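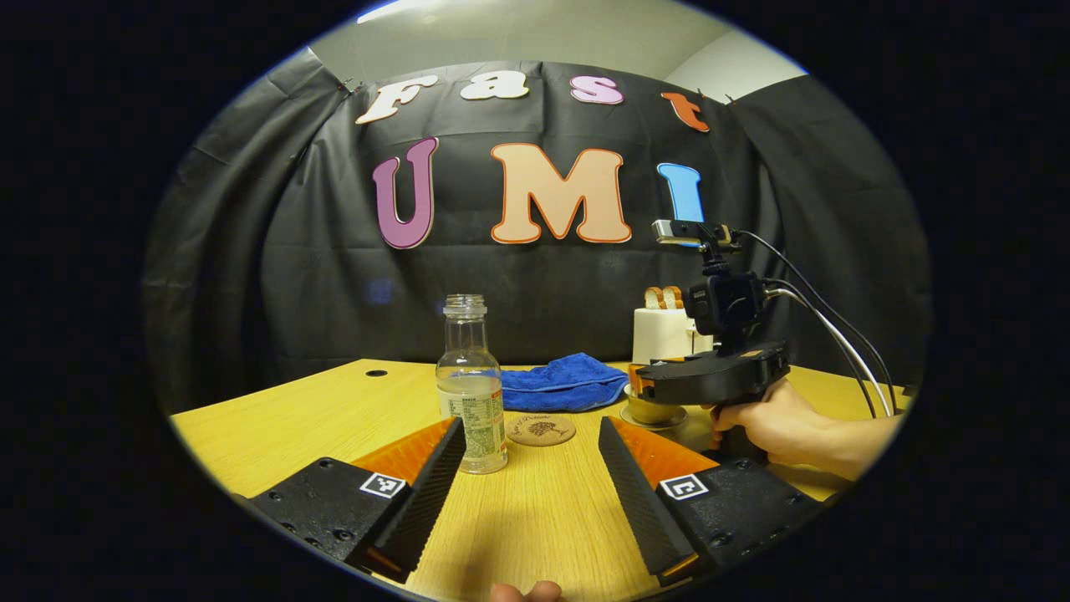
28/01/2023 - gripper width from the tags, left and right

Spent most of today on the width estimator and I think I finally like it! Old version took the two fiducial tags, undistorted the whole fisheye image and then measured between them. Slow, and it got worse toward the rim. Now I only undistort the tag corners (8 points, way cheaper) and run the pose on those. On my bench log it went from 43 ms a frame to 9, which is silly for such a small change.

Still open: the curtain letters. SLAM loves them, lots of crisp corners on the orange outlines, but the other gripper's cables hang in view on the right and the tracker keeps a few features on them. Marisol Muñoz wants a fixed mask. I'd go for dropping anything that disagrees with the map (her way is quicker to write, fine, try hers first).

The clear bottle is also a pain for the Kekau depth net, it smears into the blue towel behind it. Leave that until February.

To do:
- rerun the Grundari set with the new width code
- check the time offset between hands, around 90 ms last I looked
- push the branch, tell Marisol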